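Notebook > Automation > Chores

Can it tidy an office yet?

Saturday, September 11, 2021

I get asked every few months whether a machine can do the dull jobs yet: straighten the chairs, empty the dishwasher, wipe down a bench. My short answer is still no for the set and sometimes for one item on it. The longer answer depends on what you call done.

In July I wrote up a protocol for chair tidying, mostly to settle an argument with Kiri Hinds, who runs the fixtures side at Triston and thinks office chairs are an easy case. Her reasoning is that a chair on casters needs very little force to move and the goal position is loose. Both points are true. The trouble is the contact. Padding deforms under a two-finger grip, so the point you hold drifts while you pull. Casters swivel before they roll, and the first few inches of travel go somewhere you did not ask for. A person corrects for this without thinking. A position-controlled arm does not, unless somebody has shown it how.

Showing it how is where most of the current effort goes. You do the chore yourself, holding a pair of grippers with the same finger geometry the robot will have, and log the pose of each hand through the whole motion. Printed markers on the grippers make the tracking cheap. My budget was 400 demonstrations. After discarding runs with tracking loss I had 357.

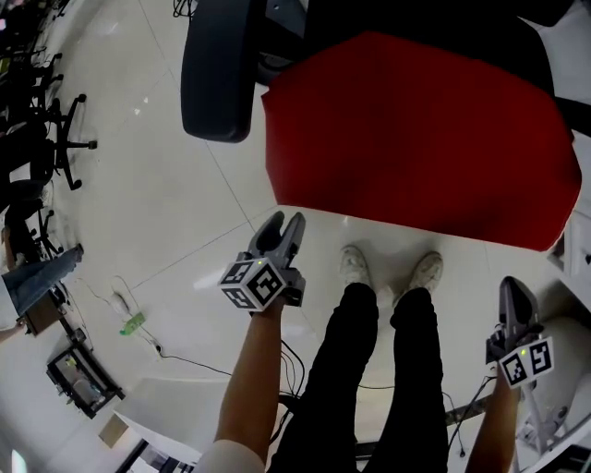

The policy trained on those runs was tested at Ullcombe over 105 trials, all on hard floor with one chair model. It finished 62 of them. I counted a trial as finished if the seat ended up under the desk edge and nothing else had been shoved out of place. Most failures were slips off the armrest. The next largest group was cables: a caster meets a cord, the chair stops, and the arm keeps pulling until the force limit trips.

Kiri's reply was that a 100 percent figure is the wrong target for furniture, and that a cell at Mahasneh has been moving wheeled carts for two years with an operator clearing faults. Fair enough, but that floor is kept clear and the carts have a rigid handle. Put a handle on every office chair and I would expect better numbers too – I may try it with a clamp-on bar.

Next job is to rerun with cords taped down and everything else unchanged. I also want a wrist force reading in the log, as pose alone says nothing about how hard the hand was squeezing.

Recent posts
Clerketeck force sensor: drift after warm-up
Folding towels, second attempt
Why I stopped using suction on cardboard
Marker size and tracking loss

This site uses cookies to remember your reading preferences. Accept | Settings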